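Simulated success rates need a second number beside them

Flynn Goodwin

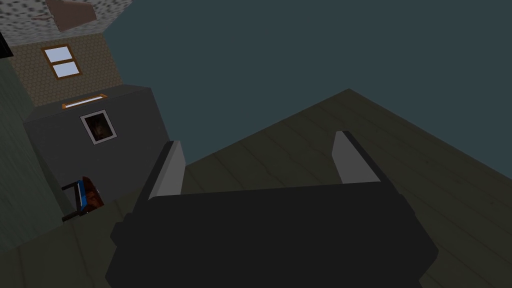

Most papers on robot grasping now report two kinds of result. One comes from simulation and runs to hundreds or thousands of trials. The other comes from a real arm and is usually much smaller. The first goes in the abstract. I think this is the wrong way round, and I say so as someone who has spent years producing the first kind.

Our own case is a fair one to look at. At Turnthorpe we trained a grasping policy, which we called Drarkow, entirely in rendered rooms. The camera sits behind the gripper and looks out past the fingers, and everything the policy knows comes through that view. We changed the wall textures, the floors, the furniture and the lighting from one room to the next, on the usual theory that a policy which has seen enough odd rooms will treat a real one as just another.

We ran 1110 test trials in rooms the policy had never been given. It did very well. Then Ramil Calimlim set up the same task on the arm at our Sutcliffe site and ran 388 trials there. It succeeded in 62 per cent of them, a good deal lower than in simulation.

I don't find that figure embarrassing. What bothers me is how close we came to leaving it for the last page. The draft that went round in November had a large table of simulated results and a single paragraph on the real arm. Ramil objected, and he was right to. A reader who wanted to know whether the method would work on their bench would have had to hunt for the answer.

The usual defence of simulation is that it is cheap and can be repeated exactly. Both are true. If I want to know whether a wider finger opening helps, I can change that one thing and leave every plank and wall as it was. No laboratory can do that. For comparing two versions of the same method, I would take simulation every time.

But comparing two versions is a different job from saying how good either of them is. The contact model in our simulator is simple. Objects in it don't bend much, and the fingers never get dirty. When Ramil went through the failures on the real arm, 11 of them came down to the object turning slightly as the fingers closed. We had never seen that in simulation, and more rooms would not have shown it to us.

A group at Trotden has started printing the two rates next to each other in the same row, with the number of trials under each. It looks a bit awkward, and the real column is often thin. I would still like to see reviewers ask for it. Where there is no real column, the row should have a blank in it — a blank is easy to read.

We have redone our table that way. The paper is shorter now, and the abstract gives the 62 per cent first.

April 2024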